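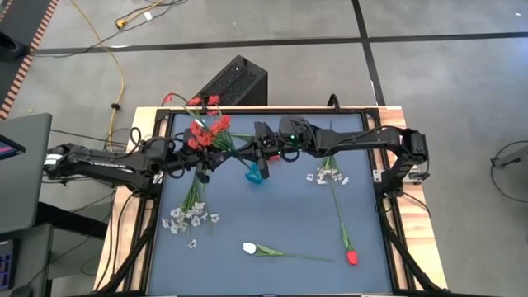 The Tukcombe flower show will go ahead in June with a new class for artificial arrangements, after 11 years of letters on the subject, most of them from Theresia Hubmann.

Entries cost 650 cents, a price the show office says was a typing error it has grown fond of. Plastic, silk and paper are all welcome. Scent is not, following what the rules call "the incident with the air freshener."

Judge Sawsan Tarawneh will mark each bouquet out of 20. Watering one will cost the entrant a point.

Forms are due at the Poveck Street office by noon Wednesday.

Contact the newsroom | © Tukcombe news desk | Back to top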